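Folding bike or keep the road bike for a train commute?

Wirkness Riders Forum > Commuting 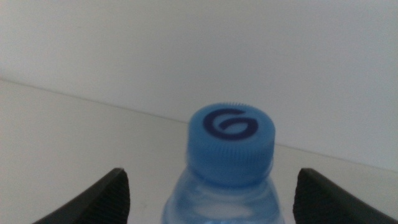
Re: Folding bike or keep the road bike for a train commute?

bokwood_rider
20 June 2019
My office is moving in the fall and the new trip will be four miles to the station, a train, then a short ride on the other end. Right now I ride an older aluminum road bike the whole way. The train line takes full-size bikes outside rush hour only. I'm looking at a Kamano folder with the 20-inch wheels. The shop wants $1000 for it. Has anyone here made the same switch, and do you regret it?

Anezka_D
I did it in February. No regrets. The Kamano folds small enough to go behind the last row of seats. It rides slower than my old bike, and I leave the house a few minutes earlier. Water is the one annoyance. There are no bottle mounts on the frame, so I carry a bottle in my bag.

lowgear40
I'd keep the road bike. A thousand dollars is a lot for something you ride four miles at a time. Buy a used beater, lock it at the far station, and ride your good bike to the near one. Two locks and you're done.

Anezka_D
Two bikes outside all day is two bikes to get stolen. The racks at Khamphan Street have no camera and no roof.

lowgear40
I've parked there for years and lost one front light. Use a good U-lock and an ugly bike. I also don't like how small wheels handle wet rail crossings.

k_stastny
Kvido from the Bokwood shop. We sell the Kamano, so take this for what it's worth. Small wheels do need more care over tracks. Cross them square and keep the tires pumped up. Most of the folders that come back to us have a loose hinge clamp. Check it every week, it takes a minute. We can also put a strap-on bottle holder on the handlebar post.

bokwood_rider
Thanks. How is it on the Mill Road hill? That's the part I worry about.

k_stastny
Fine in the low gear if you stay seated. If you stand up and pull on the bars you'll feel the post flex. Your road bike will always climb better.

Anezka_D
I walk the top part of Mill Road when I have the laptop with me. Without it I can ride the whole thing.

lowgear40
See, that's my point. You paid for a bike and you're walking it up a hill.

Anezka_D
I walked it on the old bike too.

bokwood_rider
I'll ask the shop for a test ride and take it up Mill Road with a full bag. If I end up walking I'll look at a beater for the far station. Does the strap-on holder get in the way of the fold?

k_stastny
It comes off first, then you fold. Bring your bag and your own helmet for the test ride.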